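Greifervergleich Kiste zu Kiste, Mai, Eintrag 2

Beginn gegen 9:20. Lawal hat den Arm gestern noch auf den neuen Flansch umgebaut, Werkzeugmittelpunkt neu eingemessen, Last neu eingetragen. Die alten Werte liegen als Kopie im Projektordner, falls wir auf den Saugkopf zurückmüssen.

Verglichen werden zwei Fingersätze am selben Parallelgreifer: die schmalen Metallfinger aus unserer Werkstatt und die Tidano-Finger mit weicher Auflage. Aufgabe wie gehabt, Bürsten aus der vorderen Kiste greifen und in die hintere legen. Pro Satz 35 Versuche, Reihenfolge der Objekte nicht vorgegeben. Die Greifpunkte kommen vom Gisten-Planer, unveränderte Parameter, Mindestabstand zur Wand auf 13 mm.

Die Kisten haben sich beim Probelauf gegeneinander verschoben, sobald ein Finger am Rand anstieß. Jetzt sitzen sie mit zwei Zwingen fest. Danach Kamerakalibrierung wiederholt, Abweichung am Kistenboden war vorher zu groß, danach in Ordnung. Wer die Zwingen löst, muss neu kalibrieren. Bitte wirklich machen, letzten Monat haben wir damit einen halben Tag verloren.
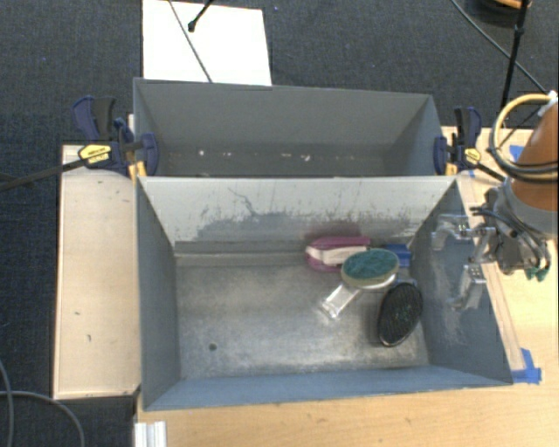
Metallfinger offen über der rechten Seite der vorderen Kiste, alle Bürsten liegen rechts.

Zur Lage der Objekte: Wenn alles an einer Seite liegt, wird es für den Planer eng. Er schlägt dann bevorzugt Griffe quer zur Wand vor, und der äußere Finger hat kaum Platz. Mit den Metallfingern geht das meistens noch. Mit den Tidano-Fingern lehnt der Planer viele dieser Griffe von vornherein ab, die Auflage macht sie zu breit. Roxana meint, man könne das Kollisionsmodell für die weiche Auflage kleiner ansetzen als die echte Kontur. Ausprobieren, aber mit reduzierter Geschwindigkeit.

Metallfinger, Beobachtungen:
- Griff am Stiel ist zuverlässig, sofern der Stiel frei liegt.
- Durchsichtige Stiele fehlen im Tiefenbild stellenweise ganz. Der Planer weicht dann auf den Bürstenkopf aus.
- Griff am ovalen Kopf rutscht beim Anheben gern weg, vor allem wenn die Finger den Rand nur knapp fassen.
- Zwei Abbrüche durch die Kraftüberwachung, beide an der rechten Wand. Finger danach geprüft, nichts verbogen.

Tidano-Finger, Beobachtungen:
- Köpfe halten deutlich besser, kein Verlust während der Fahrt.
- Überlappende Objekte werden häufiger zusammen gegriffen. Zählt laut unserem Protokoll als Fehlgriff, auch wenn beide ankommen.
- Die Auflage am unteren Finger löst sich an einer Ecke. Neu geklebt um 14:10, danach über zwei Stunden ohne Befund.

Störung am Nachmittag: Der Arm blieb mit Meldung zum Handgelenk stehen. Lawal hat die Schlauchführung im Verdacht, der Bogen zieht bei starker Drehung am Handgelenk. Schlauch etwas länger gelassen und den Drehbereich der letzten Achse in der Software begrenzt. Seitdem Ruhe. Für die Auswertung heißt das, dass die Versuche vor und nach der Begrenzung getrennt geführt werden. Spalte dafür ist in der Tabelle angelegt.

Zum Tiefenbild: Der blanke Kistenboden macht bei Deckenlicht Reflexe, der Planer sieht dort gelegentlich Material, wo keines ist. Hintere Lampenreihe ausgeschaltet, damit wurde es weniger. Eine matte Einlage wäre die bequeme Lösung, aber dann sind die Ergebnisse nicht mehr mit der Reihe Nwachukwu vergleichbar. Lassen wir vorerst so. Belichtungszeit ebenfalls nicht angefasst.

Vorläufige Einschätzung: für die Bürsten allein würde ich die Tidano-Finger nehmen, für Objekte dicht an der Wand die Metallfinger. Roxana ist anderer Meinung und will erst das verkleinerte Kollisionsmodell sehen. Quoten trage ich nach, sobald die Aufzeichnungen durchgesehen sind. Bei einigen Versuchen ist aus dem Log nicht klar, ob das Objekt beim Anheben oder erst beim Ablegen verloren ging.

Offen:
- Kollisionsmodell für weiche Auflage anpassen (Roxana)
- Schlauchhalter weiter oben am Arm anbringen (Lawal)
- Bei Tilwood nach einem zweiten Satz Auflagen fragen, Lieferzeit klären
- Durchsichtige Stiele: Testlauf mit Maske aus dem Farbbild statt Tiefenbild
- Kraftschwelle an der Wand noch einmal besprechen, derzeit eher streng

Arm um 17:45 in Parkposition, Druckluft zu, Zwingen bleiben dran.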